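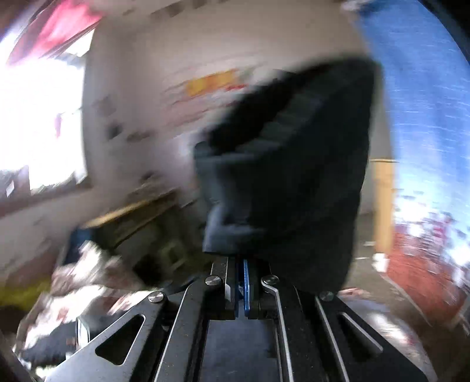
Last modified: 2023-11-22

Filed under: Home & Workshop > Automation > Laundry and textiles

Can a machine pick up and sort clothes in a cluttered room yet?

Posted by kemel_bench

I run a small alterations shop with a back room that fills up with jackets, bags and loose fabric. I would like something that picks up each dark garment, decides what it is and puts it on a shelf. Folding would be nice but is not required. My budget is 4,000 dollars. I looked at the Lonari arm and the Graltis folding cabinet, and neither seller would tell me whether the thing works on a pile. Is this possible now, or should I ask again in a few years?

graltis_owner_2

Picking up is the easy part. Two soft fingertips closed on a fold of cloth will hold a jacket well enough to lift it. The hard part is knowing what you have once it is in the air. A dark item hangs as one lump, and a ribbed band could be a cuff, a hem or the top of a bag. People solve this by regrasping: lift, find an edge, grip the edge with a second hand, let go with the first. That needs two arms, and your budget covers one.

The cabinet type does not sort at all. You clip each shirt on by hand. Mine took 270 seconds per load of shirts in February and refused anything with a lining. It does nothing for a heap.

Background matters as well. Plain floor and even light are manageable. A bright window on one side and crumpled stuff on the floor will cost you a lot of missed grips.

yurchenko_fan

No. Get bins.

tolerance_stack

Partly. If you reduce the job to "move one soft item at a time from this spot to that spot", a single arm can do it. I logged 111 picks with a borrowed Yurchenko unit and the failures were nearly all double picks – two garments coming up together. Thin bags were worse than jackets. Spreading the pile out first helped more than any setting I changed, but then a person is doing half the work.

Sorting by type I would leave to a human. Sorting by color is fine.

Comments

kemel_bench: Thanks. Nearly everything I get is lined, so the cabinet is out.

hemline_os: Did the double picks drop with a slower lift? Mine did, slightly.

tolerance_stack: A little – I did not log it separately.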